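Stevavard Allotments and Gardens Board > Growing > Cut flowers

Topic: Is a cutting patch worth it on a half plot?

mudlarkin_about
Right, I need talking out of this or into it. I've got a half plot on clay, facing south-west, and for years it's been spuds, beans and onions like everybody else's. My sister gets married in July and has asked if I could "just grow the flowers", as if you can order them up. I said yes before I'd thought about it. I've priced up what the florist wants and it's 1106 quid for tables and buttonholes, so there's a decent incentive.

Has anyone here done a proper cutting patch and did it pay its way? And what would you sow now for July? I've got a cold frame and one windowsill that isn't the cat's.

beanpole_wen
Do it! I turned a third of my plot over to flowers and I've never enjoyed the place so much (the veg was mostly feeding the pigeons in any case). For July I'd go cornflowers, ammi, sweet peas and scabious, and get the sweet peas in this week. Cornflowers and ammi would have been better sown last autumn but a spring sowing will still get there, just shorter in the stem.

Don't rely on dahlias. Everyone wants dahlias for a July wedding and everyone ends up with three buds and a lot of leaf.

OldTrowel
I'll be the misery then. A wedding is the wrong reason to start. You've got one date and the weather doesn't care about it. Two summers back we had hail on the Thursday and my sweet peas looked like wet tissue by the Saturday. Grow flowers for yourself, by all means, but let the florist have the wedding.

Also half a plot of clay isn't a cutting garden, it's a pottery.

beanpole_wen
My plot is clay, Trowel, and you've had sweet peas off it!

OldTrowel
I have and they were very nice. You weren't being married with them.

mudlarkin_about
Ha. Fair points both. The thing is she isn't fussy. She said jam jars, bit of this and that. It's my mum who's using the word "centrepieces".

plot_nineteen
Split it. Grow what you can, buy the greenery and a few buckets of whatever's cheap at the market the day before, and nobody will be any the wiser. Greenery is the bit people forget. You need far more of it than flowers, and it takes up room you haven't got. Alchemilla if you can beg some, mint gone over, and euphorbia if you wear gloves, the sap is horrid.

On sowing, I disagree with Wen about ammi in spring on heavy soil. Mine sat and sulked until August. Larkspur isn't any better, it wants cold to germinate and then resents being moved. I'd do calendula and cornflowers in modules in the frame and plant them out when they've got some root on them.

beanpole_wen
Calendula is a bit orange for a wedding though?

plot_nineteen
There are apricot ones. I grow a strain called Clullusa that comes out like weak tea with milk, lovely thing. 105 seeds in my packet because I'm the sort of person who checks.

fen_edge_pam
Has anyone said slugs yet? Slugs.

I lost a whole row of zinnias in one night and I'd put wool pellets down, the Plurnotus ones that cost the earth. Now I go out with a head torch and a bucket. The neighbours have stopped asking.

OldTrowel
Best advice in the thread so far.

mudlarkin_about
How many stems would I need, do we think? 14 tables.

plot_nineteen
For jam jars, call it eight or nine stems a jar plus green, and a couple of jars on each table. Then add plenty for the ones that flop. Pick the evening before, straight into water up to their necks, somewhere dark and cool overnight. Don't pick at midday whatever your mum says.

beanpole_wen
And practise your bunches beforehand! I did my cousin's and had no idea how to make it look like anything. You hold it in one hand and keep adding stems at a slant, turning as you go, so it makes a spiral and will nearly stand up on its own. You can learn with any old stems, fake ones included, they don't mind being dropped.

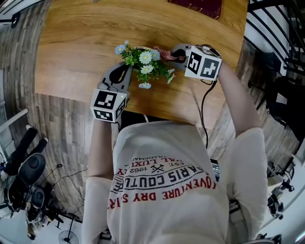

Posted by Jolanta Sikora (jo_tang) – Friday, January 30, 2026
Member, cut flowers section

Agree with Wen about practising on artificial ones, I've got a small bunch that gets pulled apart and put back together every winter. Real stems bruise if you fiddle, and you will fiddle.

I did my own wedding flowers off a plot smaller than yours and I'd do it again, but I had a backup, a neighbour at Tang Lane with a front garden full of roses who said help yourself. Find your version of her now. Ask in February when people feel generous.

One more for the list: sweet williams. Too late from seed, but the market sells young plants in spring and they last for ages in a vase.

OldTrowel
Sweet williams I will allow.

fen_edge_pam
Slugs leave those alone as well, mostly.

mudlarkin_about
OK, I'm sold on splitting it. Cornflowers, the weak tea calendula, bought-in sweet williams, sweet peas up the bean poles and greenery from whoever will let me near their hedge. Onions are losing their bed. Plot_nineteen, would you swap some of that Clullusa for shallots?

plot_nineteen
Go on then. Bring a bag on Sunday, I'm there till the flask runs out.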